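**Nadotis hand gripper kit, pair. worth it or wait?**

**brovport_lee** · 23rd April

Anyone here running the Nadotis handheld pair? The ones you hold yourself and do the task, then train the arm off the recordings. Quote came back at 1,168 for two grippers, plates and cables, software license seperate. Fimatau is cheaper but I've read mixed stuff on the fingers.

Mostly kitchen type tasks. Lids, jars, cups.

**tinsnip**

Have the pair. Short version: good hardware, cables are a pain, docs are bad.

Longer version. Grip feel is fine after a day or so. First day you'll drop everything. Two-handed stuff is where it earns the money, jar in the right, lid in the left, bring them together over the table. Slow at first. You stop turning your wrists like a person and start turning them like the arm would, and then the recordings get a lot more usable.
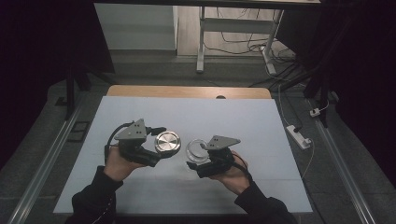 Clear glass is the hard one for us. Not the holding, the training after. Policy reaches short on glass and lands on the rim. Metal lids do better even though I expected the shine to be trouble. We did 80 takes of the same jar before I was happy with the set and then threw out a bunch of them anyway.

Would I buy again, yes. Would I pay for the license again, ask me when it renews.

**Mousavi_fan_88**

Disagree on the hardware being good. Ours came with one plate slightly off and the two sides never matched in calibration. Support took 8 days to answer and then asked for the serial number. Which was in my first email.

**tinsnip**

@Mousavi_fan_88 was that an early batch? Ours shipped last September and both sides lined up out of the box.

**Mousavi_fan_88**

No idea on batch. Bought thru a reseller so maybe that's it. Still, at that price I shouldn't have to shim a plate with tape.

**Manouchehr Shokri**

We have used both Nadotis and Fimatau in our shop. Fimatau fingers wear faster, this is true, but they are cheap and you swap them with one screw. Nadotis fingers last longer and you wait forever for spares. For jars I would take Nadotis. For boxes and cloth, no difference to me.

Also budget for cable clips. Run the cable back along the forearm, leave slack at the wrist. If it pulls at all you start to favor one side and it shows in the data.

**brovport_lee**

ok this helps. Cable thing worries me, I have short arms and a low table lol. Is there a wireless version?

**tinsnip**

"Coming". Been coming since I bought mine.

**gantryrat**

Unpopular but just rent. Mousavi does a weekly rate on the Nadotis pair, deposit's steep but you get it back. Half the people I know who bought a set used it for one project and now its in a drawer.

**Mousavi_fan_88**

+1 to renting, see username

**tinsnip**

Renting's fine for one task. Not if you keep finding out your takes were bad and need redoing, which you will. We'd have blown past the purchase price by now, nearly did it on the jar alone.

**gantryrat**

So do better takes

**tinsnip**

great tip thanks

**brovport_lee**

Gonna rent for the first job I think and see how the lids go. @Manouchehr Shokri which clips do you use? Velcro or the screw kind

**Manouchehr Shokri**

Velcro. The screw kind catch on the sleeve.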